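Torchon Vilela en coton, à pois

Réf. 2,798 – Collection Dimen
Vendu à l'unité ou par lot de 7
Disponible en rouge, bleu nuit, moutarde et écru

Quand ma grand-mère essuyait la vaisselle, elle gardait toujours deux torchons sur l'épaule : un pour les verres, un pour tout le reste, et gare à celui qui se trompait ! C'est en pensant à elle que nous avons choisi le Vilela, un torchon simple, solide, un peu gai aussi, parce qu'on passe tout de même beaucoup de temps avec un torchon dans les mains et qu'il vaut mieux qu'il nous plaise.

Le tissu est un pur coton peigné, assez serré pour ne pas pelucher sur les verres à pied, assez souple pour entrer au fond d'une carafe. Il boit bien dès le troisième ou quatrième lavage (comme tous les bons torchons, il est un peu raide et timide au début, soyez patients avec lui).

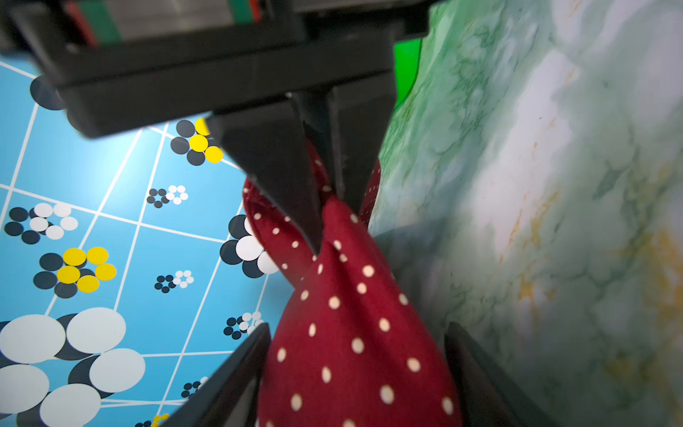 Côté entretien, rien de compliqué. Nous conseillons un premier lavage à part, surtout pour le rouge et le bleu nuit, qui dégorgent légèrement la première fois. Ensuite, 60 degrés avec le linge de maison, pas d'assouplissant, et un séchage à l'air si vous avez la place. Le sèche-linge est possible, à température moyenne, mais comptez alors un petit retrait dans la longueur. Pour les taches de fruits rouges ou de curcuma, un peu de savon de Marseille frotté à sec avant la machine fait des merveilles, et une tache qui reste malgré tout s'en va souvent après un après-midi d'août sur le fil.

On nous demande régulièrement si le Vilela peut servir à autre chose qu'à la vaisselle. Mais bien sûr ! Benvinda Pacheco, notre acheteuse pour le linge de cuisine, en couvre ses pâtes à pain pendant la pousse, et plusieurs clientes l'utilisent pour emballer un bocal ou une bouteille à offrir, noué à la japonaise. Il fait aussi un très joli fond de corbeille pour les brioches du dimanche matin, ou un set de table improvisé quand on déjeune à deux sur un coin de plan de travail.
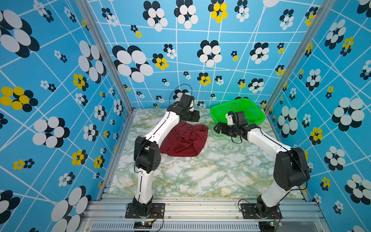 Pour celles et ceux qui hésitent entre l'unité et le lot : le lot de 7 réunit les quatre coloris, deux rouges, deux bleu nuit, deux écrus et un moutarde. Nous ne pouvons malheureusement pas modifier la composition, les lots étant préparés à l'atelier avant de nous parvenir. Si vous tenez à une seule couleur, prenez-les à l'unité et indiquez-le dans le champ « remarque » de votre commande, nous essaierons de les choisir dans le même bain de teinture.

Caractéristiques

Matière : 100 % coton peigné
Grammage : 140 g/m²
Largeur : 36 cm
Finition : ourlet piqué sur les quatre côtés, bride de suspension dans un angle
Lavage : 60 degrés
Repassage : fer chaud, sur l'envers

À assortir avec le tablier Brurkanberg, taillé dans le même coton, et avec la manique Trader, plus épaisse, pour les plats qui sortent du four.

Le moutarde à l'unité est en réapprovisionnement. Laissez-nous votre adresse électronique au bas de la page et nous vous écrirons dès qu'il sera de retour en rayon.

Fiche mise à jour le 9 février 2022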